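Grovonura Student Robotics Grant: Progress Report 2
Submitted by Ivan Sirko, club advisor, 2025-01-02

The students want to show a robot arm swapping a server processor at the Mets regional in April. I had doubts when you funded it, and I still have some. 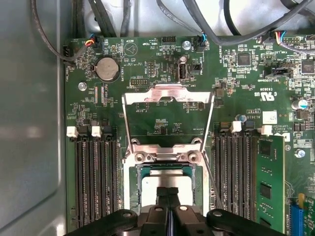

Gripper over the processor, load plate up.

Sipho Radebe's team rewrote the approach path so the fingers clear the memory slots. He calls it solved. I'd call it better. The log lists 24 full attempts, and I have asked for the failures to be written up as carefully as the good ones.

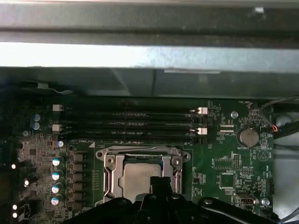
Fingertips at the CPU, seen with the memory slots at the top.

Grip force is still set by hand. The Trundier software was supposed to handle that, and I wouldn't pay for another year of it on what I've seen.

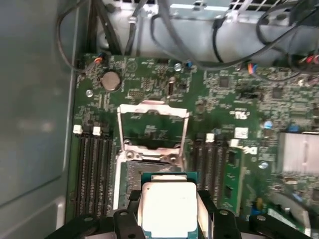 Placement is the part I trust least. A small tilt matters over bare pins, and the students have no agreed limit for it yet.

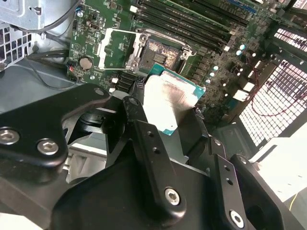
Spending since the last report is $452, all on spare boards and fasteners. The Cekgate loan agreement has 3 months left. Please hold the travel money until we send you the tilt numbers.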